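Print this page | E-mail this page

2/24/18 - Sanctions text desk, notebook

Reran the Neline parser on the full batch of 168 foreign ministry statements. It now tells "sanctions imposed" from "sanctions threatened", which puts it ahead of most headlines.

Ten files failed. Five were scans of faxes. The other five were joint communiques in which both sides "welcomed" everything, and the parser gave up, as I would have.

Zubaida Ghumman wants "deep concern" and "grave concern" scored separately. We argued through lunch. She won - grave is now one notch above deep, and "serious" sits somewhere underneath, sulking.

Naqvi word list still has two spellings for half the ministers. Merge before the Disby run.

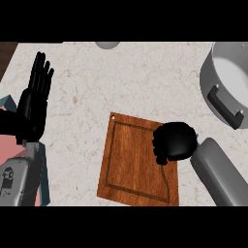
Still to do

- Rescan the faxes
- Ask Rosden for the November transcripts, again

Contact the desk | Copyright 2018 | Back to top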